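Floor Corner at Sestley: Cushions, Bags and Boxes

Welcome to our small gallery page. We started it in April, when the workroom at Sestley was arranged again and one part of the floor became free for practice with packing and unpacking. Many members asked us how the corner looks now and what they can bring, so we collected some notes in one place. The page was last changed in July 2018.

The room has a plain concrete floor, gray and rather hard. It is easy to sweep, but it is not kind to the knees or to the things we put on it. For this reason we bought floor cushions from Pevum. They come in 2 sizes, and we took the bigger one, because a full bag can lie on it with some space left on every side.

The salmon-pink cushion

It is our favorite until now. The pad is quilted and puffy, with rolled edges, and a dark bag is very easy to see on it. Some of us wanted gray, to match the floor. I am glad that we chose the pink, also because it makes the corner more friendly in winter.

The black backpack

A simple fabric backpack with padded shoulder straps and a handle on top. We like to lay it with the straps facing up, so that both straps can be arranged before anything else is done. When the bag is empty the fabric folds a little, and this is normal for a soft bag. 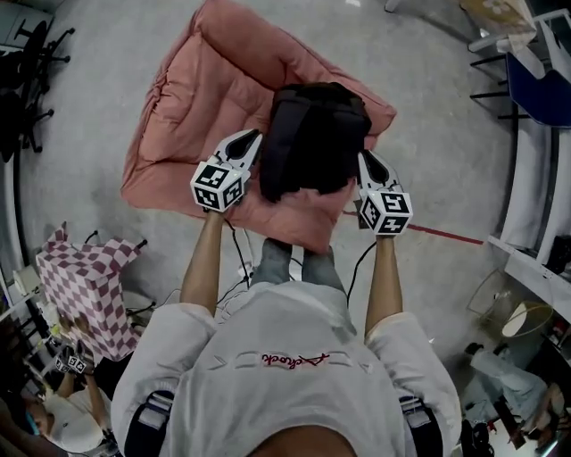

For the care of the cushions, please shake them outside the door and not in the room. The cover can be wiped with a damp cloth. Small stains go away with the mild soap from Zesteck, which stands on the shelf by the sink. Do not put a cushion in the machine - the filling moves to one end and it is a lot of work to bring it back.

The checkered box

Pink and white, with flaps that fold to the outside. It stands on the floor beside the cushion, where it can be reached without walking. Please leave the flaps open when you finish.

The office chairs

The black chairs on wheels have their place together at the edge of the room. If you need one, take it, and bring it back to the others after your work.

If you have a bag that you do not use anymore, you can leave it at the Jayasinghe building, room 564. We can take up to 3 bags from each person. Clean bags only, please, and look in the small pockets first - last time we found keys.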